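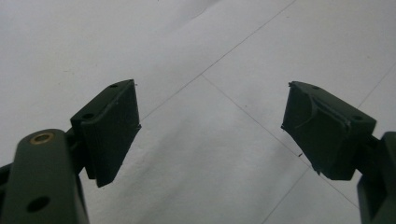
Saturday, 16:00, Derkport workshop

Gripper 9, jaw check before Kidness wants it again.

Opened the jaws fully over the white sheet and looked at both faces. The left one has a thin whitish strip lifting along its upper right edge. I did not pull it, I will trim it with the small knife. The right one is more worn, low on the left side, the edge is chipped and a bit jagged. Still usable for soft parts, in my opinion, but not for the thin cards.

Brass bushing in the left link: put one drop of light oil, wiped the rest. I moved the joint by hand 50 times and felt no play. Did not open the right side, the hex key for it is still in the Bralatitz box.

Colleagues, please do not tighten the jaw screws more than the key turns easily. The plastic is printed and the holes become oval. Last time I had to make a new link for this reason.

Jaw file: use the Snorradóttir version, the old one has the holes too close to the edge. Print it in the same dark green so we don't mix it with the test set. Two pieces, left and right are different files!

To do:
- print new right jaw, fit it, close slowly on paper and see if the faces meet
- trim left jaw
- bring back the hex key
- write the new zero position on the label after the change, the old value is 1992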